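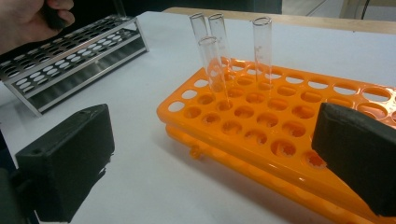
Steel rack and orange plastic rack on a white bench top, four glass tubes in the orange one.

Reviews > Bench Equipment > Racks

Lillness orange test tube rack
3 Sep 2026 | 30 comments | 200 shares

The Lillness is a two-tier plastic rack with two hole sizes in the top plate. The smaller holes have scalloped edges with small fins, and these hold a glass tube upright with little play. The larger holes are plain, and a narrow tube leans in them.

I used it for a month beside a Starkon stainless rack. The steel is heavier and stays put when bumped – the plastic slides. Labels are easier to read through the Lillness, and it dries faster after washing. Fins showed no wear.

Good for daily use with one tube size. For mixed sizes, buy the Starkon.

Related
Truto tube brush set
Amundsen drying rack, second look
Starkon stainless rack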